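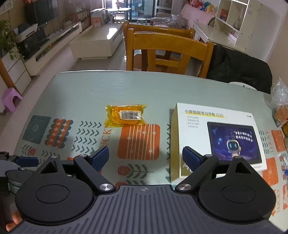
Dining table setup, both grippers, packet and tablet box on the cloth.

Notebook, January, two-handed box demos. Started at 9 in the morning, tea first.

OK so I finally got to the flat box task, which I've been putting off ever since Gun-woo wrote it on the list as "easy, do it in a lunch break" (thanks, Gun-woo). Easy it is not! The packet is the friendly one. It's crinkly, the edges stand up a bit, and if you come down with the pads wide open you can more or less pinch wherever you like. The box is wide and flat and wants to skate across the tablecloth the second one pad touches before the other.

What I'm trying to teach is simple to say: take the packet, put it to one side, then bring both hands to the box, lift it level, set it down again. Si-eun wants 18 clean ones before she'll train anything on it, and clean for her means no regrasping and no little hover while I think. I hover a lot. Watching my first attempts back, you can practically hear me making up my mind.

Things I changed as I went:

Slowed the approach way down, then sped it back up again. Too slow and my wrist shakes, and the shake goes straight into the recording. A calm normal speed is best, like you're clearing up after dinner.

Stopped leading with my right hand every time. Nesrin noticed that in the Sikgate runs all our lifts began from the right and the policy copied it beautifully, even when the right side was blocked. So now I swap.

Left the tablecloth on. Declan asked for a plain one, but the Brerner people have patterned cloths and chevrons and whatever else at home, and I'd like the thing to cope.

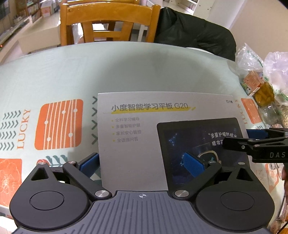 Box on its own, second gripper coming in over the right side.

For the box I've now got two ways of doing it and I can't decide. One is pads on opposite edges, squeeze, lift. Lovely when it works, but the box is wide, so it really has to be one hand per side and they have to arrive together. The other is to nudge it toward the table edge with one hand and get a pad underneath with the other. More steps, more forgiving. Latrice prefers the nudge, I prefer the squeeze, and we should NOT mix them in one batch or the robot will try to do half of each. (See the drawer handle business last time. Never again.)

Tally when I stopped: 9 I'd keep, 3 I'd keep if Si-eun is in a good mood, and 2 where my hands bumped into each other over the box and I said a word. Please check the audio is off before those go anywhere.

Forearms are sore, around an hour seems to be my limit before the grip gets sloppy. Gun-woo, you're welcome to take the next lunch break.

To do: ask Latrice for her nudge recordings, wipe the blue pads, pick one way of lifting and write it at the top of the sheet.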